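March, notebook — Brendano trial licence (sim package for two-handed work)

Gervásio got the licence key in at 9.40, install took most of the morning. Needed a newer driver, not mentioned in their manual. Chutima sorted it.

Loaded the kitchen pack, vegetables-and-dishes task. Ran 100 resets with no crash. Want 1,000 overnight before anyone talks to Zukitis about price. Seed field gets ignored if you leave it blank, so WRITE THE SEED DOWN.
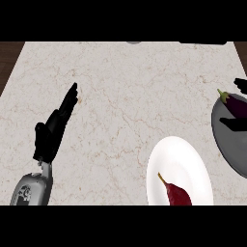 Camera view saves with black bands top and bottom, need to crop before training or set the aspect ourselves. Asked their support, no anwser yet. Plate highlights blow out to near white — try the lights lower, Dolores has the settings from the Gagnon demo.

Contact on the fingers is the thing to check next. Thumb friction is one number for the whole hand, I'd like it per link. Trinidad says the paid tier has it.

Trial runs 28 days. Adelino to book the big machine for tonigth, and I'll do the grasp logs after lunch tomorrow.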